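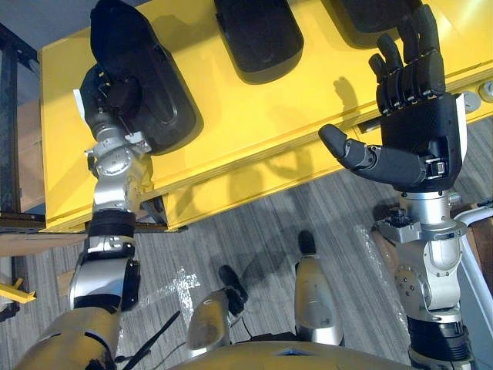 How Your Body Keeps Its Balance

Stand up for a moment and keep as still as you can. It feels like you are doing nothing. Your body is busy, though. Muscles in your feet, legs, back and belly are pulling a little this way and a little that way to keep you from tipping over. You don't have to think about it. Your brain takes care of it while you think about lunch.

Balance means keeping your weight over the part of you that is holding you up. When you stand, that part is your feet and the space between them. Grown-ups who study movement call this space your base of support. A wide base is steadier than a narrow one. Try standing with your feet pressed together, then with your feet apart. Which way feels easier?

Where does your brain get its information?

Your brain uses three main helpers: your ears, your eyes, and the feeling in your muscles, joints and skin.

Let's start with your ears. Deep inside each one, past the part that hears sounds, are three tiny curved tubes filled with fluid. They are called the semicircular canals. When you turn your head, the fluid lags behind a little and bends some very small hairs. The hairs send a message to your brain: "We are turning!" Each tube points a different way, so your brain can tell nodding from shaking your head or tipping it to the side.

Close to the tubes are two small pouches with tiny crystals in them. The crystals sit on a layer of jelly. When you tilt your head or speed up in a car, the crystals slide a bit and tug on more little hairs. They help you know which way is down, even in the dark.

Your eyes help too. They look for things that don't move, like walls and door frames. If the wall seems to lean, your brain works out that you might be the one leaning.

The third helper has a long name, proprioception (PRO-pree-oh-SEP-shun). It is your sense of where your body parts are. Close your eyes and touch your nose. You knew where your nose was, and you knew where your finger was. Sensors in your muscles and joints told you. The skin on the bottom of your feet also tells your brain whether you are pressing more on your toes or on your heels.

Feet, knees and hips

When you start to tip, your ankles usually do the first bit of fixing. They make small changes all the time. If someone bumps you harder, your hips bend to bring your weight back. If that isn't enough, you take a quick step, and now your base of support is in a new place.

How you put your feet down matters. With one foot in front of the other, you have more room to sway forward and back. Baseball players and people riding a bus often stand like that. 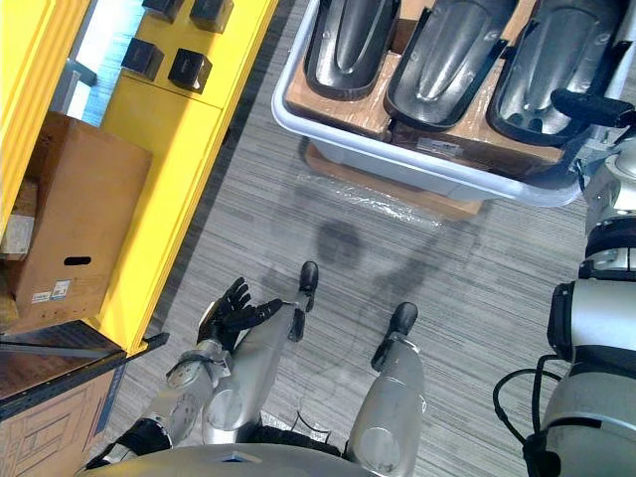
Silver legs in a staggered stance. One foot is farther forward than the other.

Walking is harder than standing. For part of every step, only one foot is on the ground, and your weight keeps moving over it until the other foot lands. Babies need months of practice to get good at it, and they fall down a lot along the way. Your arms swing as you walk, and the swinging helps keep your body from twisting too much.

Why do you get dizzy?

Spin in a chair and the fluid in your ears starts to move along with you. When you stop, the fluid keeps going for a short time. Your ears say you are still turning, but your eyes and feet say you have stopped. Your brain gets mixed messages, and the room seems to spin. Sit down until it goes away.
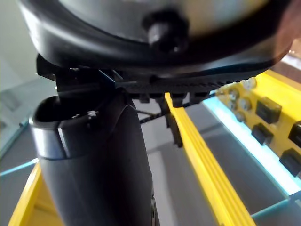 Reading in a car can make you feel sick for a similar reason. Your ears feel the car turn and slow down, while your eyes are looking at a page that stays put. Looking out the window at something far away helps many people.

Try it yourself

Do this on a flat floor with an adult nearby. Stand next to a wall so you can touch it if you need to.

1. Stand on one foot and look at a spot on the wall. Have someone time you. Can you get to 40 seconds?

2. Rest, then do it again with your eyes closed. Stop when your foot comes down.

3. Try the other foot.

Most people wobble much sooner with their eyes closed. Shirley Gosselin teaches gym at Doucette School in Prastness, and her classes do this test every November and again in the spring. Many of her students get better in between, especially the ones who practice while brushing their teeth.

Words to know

Base of support: the area under and between the parts of you that touch the ground.

Semicircular canals: three curved tubes in each inner ear that sense turning.

Proprioception: the sense of where your body parts are.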